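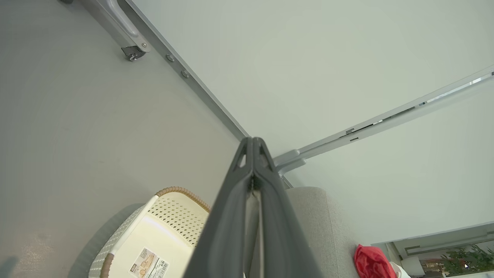 Thread on how gift links work in Borkari after the June patch. I maintain the claim table on the Gulero wiki and the same six questions keep coming in, so the answers go here. PC and mobile share one backend. Everything below applies to both.

A gift link is a token with three fields: item ID, expiry, and per-account limit. The link does not store how many people have used it. "The link ran out" is therefore never the cause. If it fails, it is expired, already claimed on your account, or your barn is full.

Full barn is the common one. Before the patch, a claim into a full barn went to the overflow crate. Now the claim is rejected with error 2, and error 2 displays the same text as an expired link. Free one slot and click again before assuming the link is dead.

The rejected claim does not use up your limit. I tested this on two accounts with the Seed Drill link. Rejected, sold one hay bale, clicked again, received the drill. Same result on both.

Decorations are checked against the decoration shed and not the barn. The shed cap is still separate. If your barn has room and a fence or a lamp post is rejected, look at the shed.

Expiry is server time. The post that carries a link usually gives a date and no hour. The token dies at 00:00 server time at the START of that date. A link marked 5/20/26 was already dead when that day began. Plan for the evening before.

Itziar Garrido asked whether neighbors' feed gifts follow the same rule. They do not. Feed gifts have a rolling timer that starts when the neighbor sends, and they go to the mailbox first. The mailbox has no slot cap that I have been able to reach. The timer keeps running while the gift sits in there.

Per-account limit: almost always 1. The Watering Can (Copper) was 2, which is why some people have a pair and others think they were cheated. The second claim needed a second click on the same link after a full reload. The page did not say so. That link is gone now and the can has not come back in any form.

Alt farms: the limit is tied to the login and not to the farm slot. If you run three farms on one login, the first farm to claim gets the item and the other two get "already claimed." Switch to the farm you want BEFORE clicking. There is no transfer for gift items. Support has told me this twice in the same words.

On mobile the link opens whichever farm you last closed the app on. It ignores the one set as default in the menu. Ozan Çınar confirmed this on his tablet and I get the same on my phone. Open the right farm, close the app fully, then tap the link.

Link shorteners. The in-app browser strips everything after the second redirect. If you copy a link out of a group post and it lands on the farm with no popup, the token was lost on the way. Find the long form. The wiki table has only long forms for this reason.

Do not use links that ask for your login on a page that isn't the game page. A real token link uses the session you already have. If you are logged out it sends you to the normal login and then drops the token, so you have to click the link again afterward. Annoying but safe.

Barn math, for those planning around the harvest event. Mine holds 1,896 with every upgrade that coins can buy. Before the last tier it held 1,564. The last tier takes copper nails, and copper nails come only from the Khan quest line, repeatable after the first clear.

Stacks count per unit. A stack of 50 wheat is 50 slots. Equipment is one slot each regardless of size on the field. Saplings count one each until planted and zero after. If you need a fast slot for a claim, plant a sapling.

Correction to the nails post: Borghild Öberg points out that copper nails also drop from the Cledia trader on her rare rotation. Correct, I had forgotten her. I have not logged enough rotations to post a rate and I won't guess at one.

Known bug, still open: claiming an animal while a pen is being upgraded puts it in the barn as an item with no icon. It is not lost. Wait for the upgrade to finish, sort the barn by "newest," and tap the blank tile. Do not sell the blank tile. The sell button works on it.

Anwara Saha asked if the blank tile can be moved during the upgrade. No. It can be selected but the place button stays gray until the pen timer hits zero. Speeding up the timer with gems works the same as waiting.

If a link fails and none of the above fits, reply with: platform, item name, the exact error number, and your barn count as shown (used / total). "It doesn't work" gets no answer from me. The error number is in small type under the message. On mobile, hold the message to make it appear.

Claim table was updated tonight. Sandamali Mondal checked the animal rows and I did the equipment. Decorations are still from the old list, so treat the expiry column there as unverified until I get to it.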